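Häufige Fragen zum Greifervergleich Turnitz

Stand: 25. Januar 2021

Auf dieser Seite sammeln wir Fragen, die uns zum Vergleich der Greiferfinger am zweiarmigen Faltplatz in Brenesside erreichen. Fragen zur Bestellung von Fingersätzen beantwortet der Vertrieb.

Was wird verglichen?

Fingerformen für das Aufnehmen und Falten von Textilien, dazu die Ansicht aus verschiedenen Kamerapositionen und zwei Steuerungen. Die Arme bleiben über alle Reihen dieselben. Pro Fingersatz fahren wir 200 Durchgänge, danach wird gewechselt. Bis Ende Dezember kamen so 2.191 auswertbare Griffe zusammen. Griffe, die wegen eines Kabelfehlers oder eines Abbruchs von Hand enden, zählen nicht mit.

Warum Textilien und keine Normkörper?

Mit Würfeln und Zylindern kommen fast alle Finger zurecht, die wir hatten. Ein Hemdsaum liegt flach auf, gibt nach und verschiebt sich beim Anfahren. Unterschiede zwischen den Fingern zeigen sich dort früher.

Wie wird ein Fingersatz eingemessen?

Nach jedem Wechsel werden die Finger ganz geschlossen und über der leeren Arbeitsfläche betrachtet. Im Kamerabild des Handgelenks muss die Naht zwischen den Fingern mittig laufen, und die Spitzen müssen sich auf gleicher Höhe treffen. Bei den dunkelgrauen Fingern mit den dreieckigen Fenstern ist das leicht zu prüfen, die beiden Fenster liegen dann symmetrisch links und rechts der Naht. Weicht eine Seite ab, wird der Finger gelöst und neu angeschraubt. Eine Korrektur in der Software lassen wir nicht gelten, sie hat uns in der ersten Reihe eine Woche Auswertung gekostet.

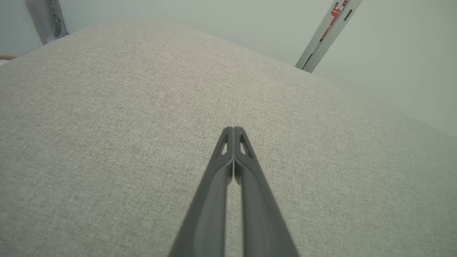 Welche Unterlage wird verwendet?

Ein hellgrau melierter Webstoff. Auf einer glatten Platte rutschte das Hemd vor den Fingern her, und die Spitzen setzten hart auf. Auf dem Stoff dürfen sie leicht aufdrücken, bevor sie schließen. Wer unsere Werte nachstellen möchte, sollte ebenfalls eine textile Unterlage nehmen, sonst liegen die Ergebnisse weit auseinander.

Was nehmen die Finger schlecht auf?

Einzelne Stofflagen mitten in der Fläche. Am Rand geht es besser, am besten an einem Saum, der sich etwas aufstellt. Der Anfahrweg beginnt deshalb seitlich: Ein Finger geht an die Saumecke, der zweite bleibt zunächst über der freien Unterlage. Erst dann wird geschlossen. Stark verknüllte Teile zählen wir getrennt von ausgebreiteten, weil die Steuerung bei ihnen häufiger eine Falte für eine Kante hält.

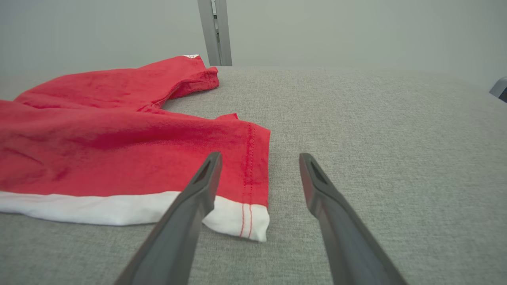 Ansicht vom Handgelenk: geöffnete Finger an der Ecke des weißen Saums.

Reicht die Kamera am Handgelenk aus?

Zum Greifen meistens, zum Falten nein. Aus der Nähe sind Saum, Naht und Fingerspitzen gut zu erkennen, aber der andere Arm fehlt oft im Bild. Für das Umlegen der Ärmel nehmen wir die Ansicht von oben dazu. Dort stört eher die Verdeckung durch die Arme selbst. Mit beiden Ansichten zusammen sank die Zahl der Fehlgriffe gegenüber der Handgelenkkamera allein um rund 7 Prozent -- weniger, als wir erwartet hatten.

Müssen beide Arme denselben Greifer tragen?

Nein. Wir fahren gleiche und gemischte Bestückungen. In der gemischten Reihe hält eine Seite den Stoff unten, während die andere den Ärmel führt. Die haltende Seite darf ruhig die gröbere Form haben. Der grüne Finger zum Beispiel drückt das Hemd zuverlässig auf die Unterlage, und die Farbe lässt sich im Bild gut vom Grau der Arme und der Fläche trennen. Bei rotem Stoff ist das ebenfalls unproblematisch. Mit grünen Textilien haben wir ihn noch nicht laufen lassen. 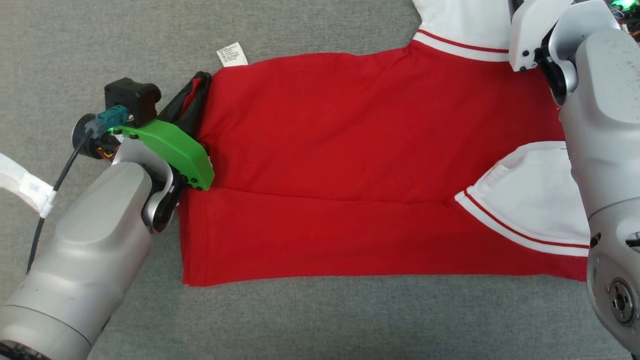

Yolanda Thibodeaux hält dagegen, eine gemischte Bestückung mache die Auswertung unnötig schwer: Wenn ein Griff misslinge, wisse man am Ende nicht, ob die haltende oder die führende Seite schuld sei. Sie würde zuerst jede Form auf beiden Seiten fahren und erst danach mischen.

Der Einwand ist berechtigt. Für die nächste Reihe ist die Reihenfolge so vorgesehen. Die gemischten Werte bleiben in der Tabelle stehen, werden aber gesondert geführt.

Welche Steuerungen sind im Test?

Tillman und Clultley. Tillman lässt sich schneller einrichten und verträgt einen Fingerwechsel ohne Neustart. Clultley regelt die Schließkraft feiner, was bei dünnem Stoff auffällt. Nach dem Wechsel muss dort aber die Nullstellung neu angelernt werden. Eine Empfehlung geben wir zurzeit nicht ab.

Wie wird das Kabel geführt?

Mit Schlaufe am Handgelenk und einem Band am Arm. Die Schlaufe muss so lang sein, dass der Greifer voll drehen kann, und so kurz, dass sie nicht über den Stoff schleift. Ganz gelingt das nicht in jeder Stellung. Schleift das Kabel am Textil, wird der Durchgang markiert -- gewertet wird er trotzdem, solange sich das Teil nicht verschiebt.

Wann gilt eine Faltung als gelungen?

Beide Ärmel liegen auf dem Rumpf, der untere Saum ist gerade, und kein Teil hängt noch im Greifer. Kleine Falten in der Fläche sind erlaubt.

Kann ich eigene Finger einreichen?

Ja, sofern das Lochbild passt. Bitte immer 2 vollständige Paare schicken, eines als Ersatz. Die Zeichnung des Flansches verschicken wir auf Anfrage per E-Mail. Gedruckte Finger nehmen wir an, wenn die Spitzen entgratet sind. Scharfe Kanten ziehen Fäden aus der Unterlage, und dann muss der Bezug getauscht werden.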